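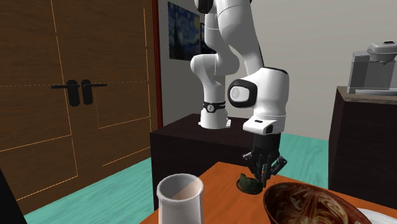

White arm, wood tabletop, little green cup shape under the gripper.

June, 6:40 am. Up too early again. Coffee, toast, no butter left.

Finished the Werkmont book last night, or the main text of it anyway, still have the notes. 600 pages. Took me most of the spring. Started it on the train, dropped it for weeks, picked it back up when my knee was bad. Last third in two sittings. Eyes like sandpaper this morning.

Want to get it down before it goes. The stuff about the valley under occupation, the women at the post office in Vaher steaming the letters open at night. Informers' letters. They read them, burned the worst ones, sealed the rest and sent them on so the bag wouldn't be light. Did this for two winters. And then after the war went back to selling stamps and didnt say a word to their own kids. One of the daughters found out from a museum label.

2,113 letters still exist, the ones that got hidden and not burned. In a flour bin! The author read every one. I believe it too, there's a whole chapter that is almost only letters, and it's the best in the book. Neighbor complaining about neighbor. A goat. A fence. Somebody's radio. A man turning in his brother-in-law over a plow and spelling the name wrong all the way down. Had to put it down after that one and go stand in the yard a while.

What I didn't like: the first 80 pages. Too many generals. Maps too small, can't read the river names even with the good lamp on. And he (she? only initials on the cover, have to look) keeps jumping ahead to tell you who dies. Let me get there myself. Also the chapter on the bridge reads like it came out of some other book. Probably did, an old magazine piece or something.

Still. Going to push it for the group. They'll groan at the length. Last time I picked we did the lighthouse memoir and half of them quit by the shipwreck.

Lunch. Soup from the freezer, the lentil.

Tried to get the audio on Skikeo for the drive and it says not available in my area. What area. It's a book. Wrote to them, got the auto answer. Adstead library has one print copy, with a hold list, so if the group says yes it's going to be a mess. Maybe split it over July and August? Stop at the end of part 2, when the railway gets cut. That's a decent place to stop. Or skip the generals, tell them to start at chapter four, and I give a little talk on the front part. Would need to reread it then. Ugh.

Supposed to write 2,000 words for the newsletter by end of the month and have zero. Could do it on this. Not a review really, more the thing about the post office and what you do with paper you shouldn't have. I've got Grandma's box in the closet and haven't opened the bottom layer since the funeral. All in handwriting I can barely read, and some of it in pencil. Keep saying winter. Then it's June.

Called the bookstore about a used hardcover. They have one, jacket torn, will hold it till closing. Went. Somebody underlined all of the preface in green ink and then nothing, clean from page 20 on. Bought it anyway. Can lend that one out and keep mine.

Left to do: return the two overdue ones. Look up if there's a museum in Vaher you can still visit, the book just says "the local collection" which could be a shelf. Butter. Email the group beofre supper so they can't say I sprung it on them.

9:15 pm. Didn't email the group. Read the notes instead, up to chapter six. There's a long one on the glue they used for the envelopes, half a page, potato starch and something else I've already forgotten. Marked it with the bookstore receipt. Bed.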